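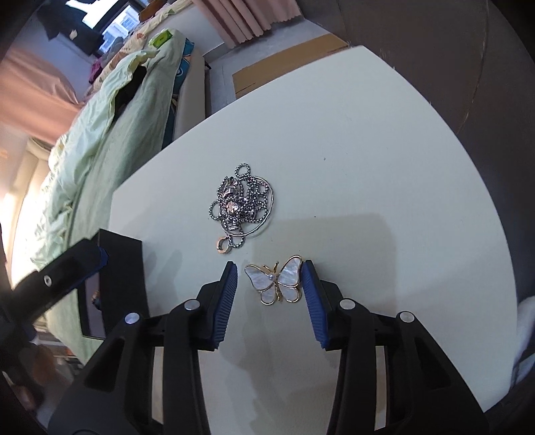
Jewellery sorting: grasp policy keeps picking the whole chain tangle

solderfumes
Posted Wednesday
Training on handheld gripper demos, jewellery into a box. 1,132 episodes, 852 left after Plullix filtering. Single items fine. Chains are a mess -- policy closes on the middle of the pile no matter what I want it to take. Segmentation lumps the lot into one blob. Wrist view only, no depth. Ideas?

kelpie_ctrl
What's your action chunk? Had the same with 100 steps, it commits way too early. Drop it and replan more often.

solderfumes
Chunk is 100, yeah. Will try shorter tonight. Typical view for the hard case:

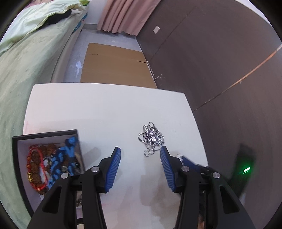 Silver pile between the pads and the far side of the table, box lower left

nutmeg40
Not chunking imo. Look at the highlights on that chain, any mask is going to smear. Zurex tracker does the same on anything shiny. Fix perception first.

kelpie_ctrl
Disagree. He doesn't need a clean mask, he needs a graspable point. That hoop on the right side of the pile is a decent target, smooth and sticks out a bit. Label keypoints, skip the masks.

nutmeg40
And if the hoop's buried next time?? You've just hard coded one pile.

kelpie_ctrl
So add a nudge primitive before the grasp. Nutero planner has one, bit clunky but works.

tassie_torque
Check your filter too. Plullix defaults chuck anything with a long pause, and people pause on tangles. Bet your missing episodes are mostly the hard ones. Same thing bit us on the Sayegh arm in February.

solderfumes
oh. Just looked -- 98 of the dropped ones are tagged chain. Putting them back in and retraining, then chunk legnth after. One change at a time.

nutmeg40
Still reckon it's the masks. Post the curves when you've got em.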